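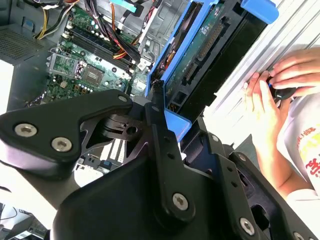

Figure 1. Gripper over the open tower, drive caddy at right.

Kolard Teardown Cell: Report on the Stall Fault

1. What we were asked to do

Our group took over the Kolard cell in April. The aim, as written in the project sheet, was for the arm to help a person strip old desktop computers for parts, starting with the hard drive. The sheet said the gripper controller (a Puva unit) would "detect contact and stop safely in all cases." We spent most of the term finding out whether that sentence was true. It is not true on our bench.

2. The fault

The jaws are supposed to stop closing when motor current goes over a set limit. We ran 54 attempts at gripping a drive caddy. In 8 of them the controller reported a stop, the screen showed the stop, and the jaws kept pushing. The worst case lasted 900 milliseconds after the reported stop. The caddy flexed and its latch cracked. No one was hurt, but the person working with the arm had a hand on the chassis wall at the time. That was normal for us. You have to steady the case or it slides.

The log for that run says "grip OK."

3. What we were told it was

The first explanation we got was a loose cable. We reseated every connector and the fault came back the same afternoon. The second was that our caddies were too soft and the current never rose enough. We don't believe this one either. In all 8 bad runs the current did rise, and the controller did see it, or it would not have reported a stop.

4. What we think it is

The Jendar software sends position targets to the controller in a queue. When the limit trips, the controller raises the stop flag but does not empty the queue. If there are targets left, it works through them. We changed the script so it sent only one target at a time and could not get the fault to happen again.

We would like to call that a proof. It is 2 sessions of testing by people who wanted it to work, and slower commands could be hiding a different problem. The supplier's manual does not say what happens to queued targets after a stop.

5. What we changed

Single targets only. Jaw speed is halved inside the case. The emergency stop now cuts motor power directly; before, it sent a message to the same controller that was ignoring its own limit, and we are still surprised this passed the Unnithan lab safety check. Hands stay off the chassis while the jaws are moving, and a clamp holds the case.

6. Still open

We never tested with the jaws against a circuit board, only caddies. We have no force sensor, so every number here comes from current and timing logs. The old script is still on the shared drive under its original name and should be removed before the next group starts.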